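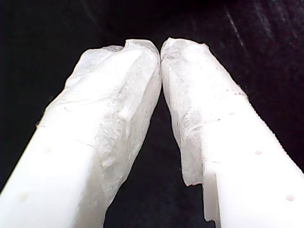
Torngate, December

The new private well rule takes effect in the county next month and I've now read it twice. If you're on a well and plan to sell, you need a water test and a wellhead inspection before closing. Fine in principle. I have questions.

1/ The test itself covers coliform bacteria and nitrate. That's it. Out here the thing people worry about is arsenic, and you can pass with a clean sheet and never have had it looked at.

2/ The fee is $159 for the inspection visit. Lab work is extra. I asked the county office what the visit includes and was told "a visual check of the wellhead." So a person walks over and looks at a pipe.

3/ Results are good for 45 days. Anyone who has sold a house lately knows how long a buyer's loan can drag. Miss the window and you pay again. Guess who wrote in supporting the short window? Sonon, which does the inspections.

4/ The county says there are 1,000 private wells on the list. My neighbor's isn't on it. Neither is the old dug well behind the Astby store, the one that worries me most. Nobody has explained how a well gets added if the owner stays quiet.
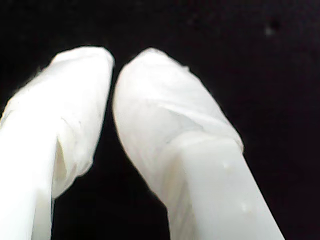 5/ Now the wellhead wrap, the Obura one in the flyer that came with the notice. It's sold as "added protection" and it's optional, though you have to read to the back page to learn that. Any soft wrap has the same weak spot. Look at the white covering on the left gripper finger, all wrinkled and bunched up, with the fuzzy, uneven edge. Put something fitted like that around a casing and I'd expect bugs to walk right in. What keeps them out is a tight cap with a good gasket and a screened vent, and the rule gives the cap one line.

6/ Kanyarat Boonchu asked at the hearing whether a failed test goes on the property record for good. She got "we're still working that out." The rule starts in January!

7/ I'm not against testing. I test mine every spring and pay for the arsenic panel myself. I'd like to see the 3 labs on the approved list post their prices, though. So far one has.

8/ Written comments are open until noon on the last day of the month. Mine's going in tonight, mostly about arsenic.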